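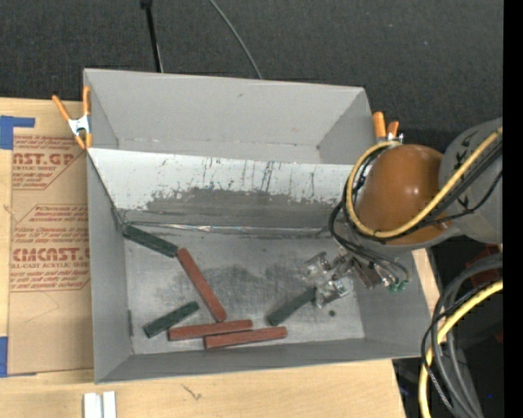
What kind of game is Pukora?

Pukora is a free browser puzzle game where you slide colored tiles into rows before the board fills up. A round takes a few minutes. There are 75 levels in the main mode, and an endless mode opens once you finish level 19.

Do I need an account to play?

No. You can play as a guest, and your progress is stored in your browser. If you clear your browser data, guest progress is gone and we can't bring it back. A free Wirinport account saves your levels online so you can pick up on another computer.

How do I move the tiles?

Use the arrow keys or click and drag. On a phone or tablet, swipe in the direction you want. Press R to restart a level and Z to take back your last move. Undo doesn't work in endless mode.

What are Dendis tiles?

Striped tiles that match any color. They show up from level 8 on. A Dendis tile can't be moved on its own - it only slides when the tile next to it is pushed.

How is the score worked out?

Each full row gives you 100 points. Clearing two rows with the same move doubles that. Unused moves are added at the end of the level, five points each.

What is the highest score in endless mode?

3742, set by Karine Fraser on 26th June. The table is updated once a day, so a new score may not show right away.

The game is slow or the screen stays black. What can I do?

Reload the page first. If that doesn't help, turn off any ad blocker for this site and check that your browser is up to date. Older tablets may have trouble with the animated background - you can switch it off under Settings.

Is Pukora related to Briem?

Same developer, different game. Briem is a card game and the two don't share scores or levels, but one Wirinport account works for both.

Will there be more levels?

A new set is planned for November. It will be free like the rest.

Can I turn off the music?

Click the note icon in the top corner. Sound effects have their own switch in Settings.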